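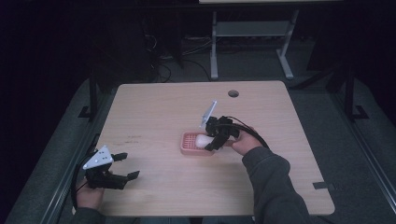 ## Bar soap turning to mush in a plastic dish, what am I doing wrong?

**Plolex16**

I switched back to bar soap in May and I love it, no more pump bottles! My only trouble is the dish. I have a small pink plastic one with a grid in the bottom, and I figured the holes would take care of everything. After a few days the underside of the bar still goes soft and leaves goo in the grid. I use Safeguard, the kind with the curvy sides. Do I need a different dish or a different soap? It sits by the bathroom sink and three of us use it.

---

**Brendan Ó Dubhghaill**

Keep both! A grid dish is a great little thing, it just needs somewhere for the water to go. If yours sits flat on the counter, the drips collect right under the holes and the bar stays damp from below. Put four stick-on rubber feet under the corners, the clear kind sold for cabinet doors, and tip it out when you brush your teeth.

Then look at how the soap fits.
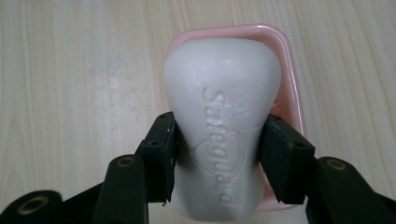
A bar that nearly fills its dish gets very little air along the sides, so stand it on its long edge overnight if it will balance. Or buy two bars and swap them every day, letting the resting one dry for a full 24 hours. I do this and my bars last so much longer, I was amazed. White, chalky streaks on top are only dried soap and they rinse right off.

For the goo already in the grid, soak the dish in warm water for 16 minutes and go at it with an old toothbrush. Very satisfying!

---

**papadakis_72**

Cut the bar in half. Works for me

---

**Resberg**

Seconding the rubber feet. Also check that the shower or faucet isn't spraying it, mine was getting hit every time someone washed their hands and I moved it to the other side of the sink.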